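July 2025
Sim bench notebook, Plukirville — open day, notes for me and whoever runs the November one

Ran the open day on the kitchen task. Mal-soon Yang handled the front desk and the talking, I drove. Visitors came in two groups, the Grombridge people first (they mostly do packaging lines) and then the school group plus a few walk-ins from town. Tineke Bakker came over with the Grombridge group and stayed for both.

Setup before doors: pulled the Turcotte build from the night before, not the one we used for rehearsal. Reason was the contact fix. Rehearsal build let objects sink a little into the counter on reset and I did not want to explain that all day. New build loaded fine on the demo machine, slow on the laptop. Moved the laptop off the table and ran everything from the one machine. Projector cable was the short one again. Somebody please buy a long one and tape our name on it.

Scene seed 923 for all the scripted runs. For the "you pick the seed" part I let visitors type one in. Time limit set to 60 seconds per attempt, same as the regular eval, so the numbers can sit next to the others in the Rastorow sheet if anyone wants them. I would keep them in a separate tab. People were leaning on the table and asking me to pause, and I did pause, so the wall clock times mean nothing. The sim times should be fine.

Sequence for each group:
Mal-soon gives the intro, five minutes, no slides.
Scripted run with the wide view up on the projector.
Same run again with the gripper view.
Visitor seeds.
Teleop for anyone who wants a turn.
Questions.

The first group asked to see both views at once. I had not planned on it, but the viewer can do it if you drop the resolution, so I left it that way for the second group too. Better. People look back and forth and work out for themselves where the arm is.

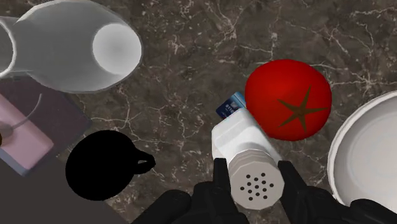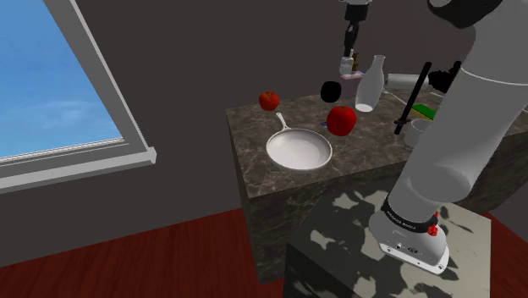 Kitchen scene, gripper view and then the room view.

Grasp quality was what I wanted out of the day, and I got less than I hoped. The policy is still too fond of whatever part of an object it reaches first. The shaker is a good case to look at: with the fingers on either side of the cap and the tomato nearly touching it, there is not much room to correct on that side, and I would prefer a grip farther up the body. Tineke asked if we score grip position. We don't. We score whether the object ends up where it should, and a bad grip that survives counts the same as a good one. She said their line people would never accept that, which is fair, their parts have to arrive facing a certain way. I wrote down her suggestion: log the finger contact points relative to the object center at close, don't score on it yet, just collect it and look after a couple of weeks. Cheap to do. I'll put it in the next build.

Full count for the day was 53 attempts, scripted and visitor seeds together, teleop not included. I have not split them by outcome yet. The log is on the shared drive in the open day folder. Two of them should be thrown out, I hit reset by mistake in the middle.

Teleop went over best, as expected. Kids were better at it than the adults, mainly because they didn't wait for instructions. The gripper rotation is mapped backward from what most people try first. Everyone did the same thing: twisted the wrong way, stopped, twisted back. I've been used to it so long I had stopped noticing. Flip it, or at least add a setting.

Questions that came up more than once, so we have answers ready next time:

Does the real arm do the same thing? Mal-soon said sometimes, and that closing the gap is most of the work. Good answer, people liked it. We should have a real-arm clip to show after saying that.

Why marble? One of the Grombridge engineers asked. The counter material gets randomized along with the floor and wall and so on, so the policy can't lean on one background. He wanted to know if the lighting changes too. It does, but the range is narrow and I told him so.

How long does training take? I gave the number for the small model and said the big one is longer. Write a proper figure on the handout.

Can it cook? Every group. No.

Things that went wrong: viewer froze once when a visitor typed letters into the seed box. Needs an input check, ten minutes of work. Audio from the hallway was bad with the door open, and with the door closed the room got hot. We ended up with it half open, which gave us both problems. Also ran out of handouts before the walk-ins came.

To do before November:
— contact point logging (me)
— flip rotation mapping or add the setting (me)
— seed box input check
— real-arm clip, short, no music (Mal-soon)
— handouts, more of them, with training time on it
— long projector cable
— send Tineke the task list and the scoring notes, she asked twice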